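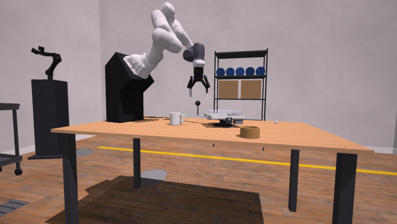

A charity fashion show is an evening where people wear nice clothes on a stage, and the money from the tickets goes to help somebody. Before the clothes can go on the stage, they must be prepared, and this takes a big flat place to work. A wide wooden table standing on four dark gray legs, like the one at the top of this page, is good for this job, as a long coat can lie on it with both sleeves open. The people who prepare the clothes are called dressers. They look for missing buttons, and they iron everything that has a fold in the wrong place.

Who chooses the clothes?

This is the work of a stylist. A stylist thinks about which shirt goes with which skirt, and also about the person who will wear them. In our town, Grosstead, the stylist is Kanako Hirano. She began to plan the show in February. She visited the shops Carberg and Skollow and asked them to lend clothes for one evening. To lend means that the shop gets everything back the next day – so please, no chocolate near the dresses!

Who walks on the stage?

The people who show the clothes are called models. In a charity show they are often not real models. They can be teachers, bus drivers, or your neighbor. They practice the walk many times. It is more difficult than it looks, because you must go slowly and keep your head up, and the shoes may be new.

Behind the curtain every model has a rail with her or his clothes in the right order. Sometimes there are only 10 seconds to change a jacket. Then the dresser helps with the zipper.

Where does the money go?

A ticket for the show at Godoy Hall costs 4 dollars for children. Last time the show collected 1381 dollars. With this money the group bought clean, good clothes for people who were going to a job interview. A job interview is a talk with a person who may give you work, and many people feel more brave in a jacket that fits them.

Can children help?

Yes. You can draw posters, fold the programs or show guests to their chairs. Ask a grown-up at home first.

Page changed 10/24/22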